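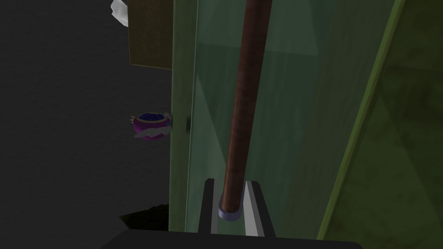

I came home from the Groltov gig with a ticket stub, a sore neck and a strong opinion about drummers, which I will get to. The support act was a duo called Stastitz, who had one laptop between them and took turns looking worried at it. Then the headliners walked on, the lights went purple, and somebody behind me yelled the name of the one song they have said in every interview they will not play. You know the sort of person. I have been the sort of person. The drummer, for his part, had a long reddish-brown wooden stick in each hand and hit everything as though it owed him rent. I was in the second row and would have liked a bit more padding between us.

Groltov are what happens when four people who met doing sound for school musicals decide they like krautrock. I mean that kindly. Their first album, Brusteten, came out on a label run from a spare room in Geelong, in a pressing of 800, and I own number 255, which I mention to people far more often than they would like. It's all long grooves and muttering. The second one has a saxophone on it and we don't need to discuss that.

Except they opened with the saxophone. Eleven minutes of it. Ankit Khurana, who came with me on the promise of a kebab afterwards, leaned over at about minute six and asked whether this was still the soundcheck. I told him to give it time. He gave it time. It did not use the time well.

After that things picked up. They did "Kaushik", which is the closest they have to a hit, if you count community radio at one in the morning, and I do. Live it's faster and the bass player sings the low part instead of the keyboard doing it, and the whole room did that thing where everyone nods slightly out of time with everyone else. I got goosebumps. I also got elbowed in the kidney by a man filming the entire song on a tablet. A tablet! In its little folding case, with the flap hanging down, so that those of us behind him watched Groltov through a gap the shape of a letterbox.

Now, the drummer. My strong opinion is that a drummer should be allowed one solo per tour, not per night, and that it should be put to a vote. This one had two. The first came in the middle of "Harbour Lights" and was quite good. The second came at the end of the same song and was the first one again, with cymbals. The rest of the band left the stage for it, and I saw the guitarist come back on eating a banana, so at least somebody got some use out of the interval.

The sound was mostly fine, by which I mean I could hear the vocals from the front and, later, from the toilets, and they were a good deal clearer in the toilets. If the venue wants a tip, put the mixing desk in there. The bar had run out of everything except a dark ale that tasted like a wet jumper, and the merch table was selling tea towels at 50 dollars each. Fifty! For a tea towel with a saxophone on it. I bought one. It's hanging on the oven door and it doesn't absorb a thing.

They finished with the long one from side two of Brusteten, the one that fades out on the record just as it's getting somewhere. I've always wondered where it was going. Turns out there's a whole other section with harmonies, properly lovely, and then they all stopped dead on the same beat and the house lights came up before we'd worked out whether to clap. No encore. The fellow who'd been yelling for the song yelled for it one more time, at a roadie.

We missed the last tram and caught the 882 bus, which goes via every suburb I've ever been dumped in. Ankit had his kebab. He says the saxophone grew on him, though he also said that about the ale.

My friend Thu Văn saw the same tour up in Brisbane back in April and swears they had no saxophone that night, one drum solo, and an encore. She also got the song. I've asked her not to bring it up again. If anyone has a recording of the Brisbane show, my email's in the sidebar, and I'm prepared to trade a tea towel.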